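第四章 箱子与它的底

学习目标
读完本章,你应当能够说出周转箱各个部位的名称,能够从箱底的磨损推测它的使用习惯,并能为一批大小不一的零散物品选定合适的箱子。

4.1 从一只空箱子说起

我刚开始教仓储整理这门课的时候,总喜欢从货架讲起,讲高度,讲承重,讲通道该留多宽,一讲就是两个星期,学生们也很客气地听着。后来有一年七月,我带一个班去萨瓦茨基(Sawatzky)的旧仓库实习,天热得厉害,大家坐在倒扣的箱子上喝水,有个学生忽然问我:老师,这些箱子的壁为什么是斜的?我讲了一大段,讲完才发现,这大概是那个学期他们听得最认真的一次!从那以后,我的课就改从箱子讲起了,这本书也是这样(前三章讲的是物品的分类,如果你是跳着读过来的,建议先回头看看第二章的那张分类表)。

箱子这东西太平常了,平常到我们很少正眼看它。可是在一间像样的仓库里,箱子的数量往往比人们想象的多得多。萨瓦茨基那次盘点,登记在册的开口箱共有1,611只,其中还在流转的是1,175只,剩下的或是裂了,或是借出去没有还,或是被人拿去种了葱。管账的吉内特·桑杜(Ginette Sandhu)把这两个数字写在黑板上,写了又擦,擦了又写,因为谁也不肯相信差了这么多。

4.2 壁、口、底

先把名称说清楚,后面的讨论才不至于各说各话。一只开口箱分三个部分:四面为壁,上缘为口,下面为底。口大底小、四壁向内倾斜的,叫斜壁箱;上下一般大的,叫直壁箱。

斜壁箱的好处,搬过东西的人都有体会。空箱可以一只套一只地摞起来,不占地方;伸手进去的时候,手腕也有个倾斜的余地,不会总是磕在边上。它的短处也在这里:同样的口径,底面小了一圈,方方正正的盒子放进去,四周总要空出一道楔形的缝。所以装书、装整盒的零件,我们宁可用直壁箱;装形状各异的散件,需要一件一件往外取的,斜壁箱要顺手得多。

至于深浅,本书采用一条简单的经验规则:取物的人(或者别的什么取物的办法)应当能够不费力地够到底面的四个角。做不到这一点,箱子就是太深了,角落里迟早会积下一批没人记得的东西。我在米苏姆(Misum)见过一只深箱,角落里翻出来8把同样的卷尺,都是因为找不到才又买的。

4.3 底面会说话

一只箱子用得久了,最先显出年纪的是底。壁往往还光滑着,底面已经布满了浅色的划痕和污迹,颜色也和四壁有了分别。

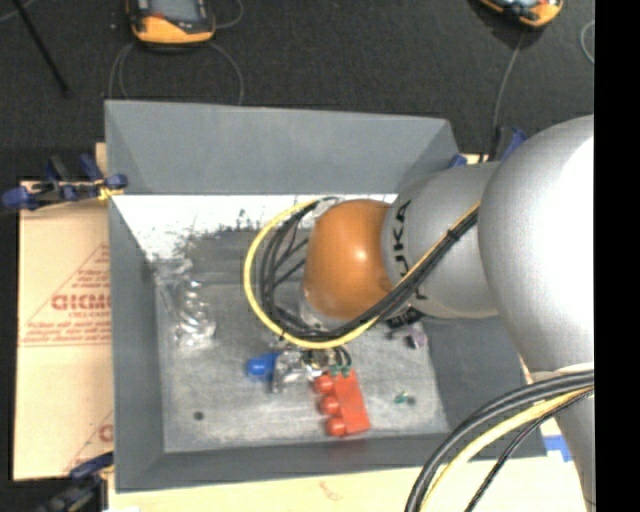

伊齐亚尔·瓦尔卡塞尔读过本章初稿以后来信说,她不赞成把有划痕的箱子一概看作旧箱子,她那里有一批箱子只用了22天,底面就已经花得不成样子,原因是装的都是带棱角的金属件,而且大家习惯把东西丢进去,很少有人弯下腰去放。她建议学生先问装过什么,再问用了多久。

这个意见我很愿意接受,也请读者记在书页边上。看底面的时候,不妨留意划痕的走向:长而直、方向大致相同的,多半是物品在箱底被拖动留下的;短而杂乱的,多半是抛掷和翻找留下的。污迹则要用湿布擦一擦再下结论,擦得掉的是脏,擦不掉的才算磨损。若是划痕深得能卡住指甲,细小的零件就容易被绊住,这时可以铺一张薄垫,或者把箱子改作他用。

4.4 动手之前

下一节我们要开始给箱子分等。请先准备一只自己常用的开口箱,把里面的东西全部取出来,放在靠窗的桌子上,用铅笔在纸上画出底面的轮廓,再把看得见的划痕大致描上去。不必画得好看,我自己画的也像一团面条。画完以后写两三句话,说说你猜这只箱子平时是怎么被使用的,然后把纸留着,做到本章末尾的练习时还要用到它。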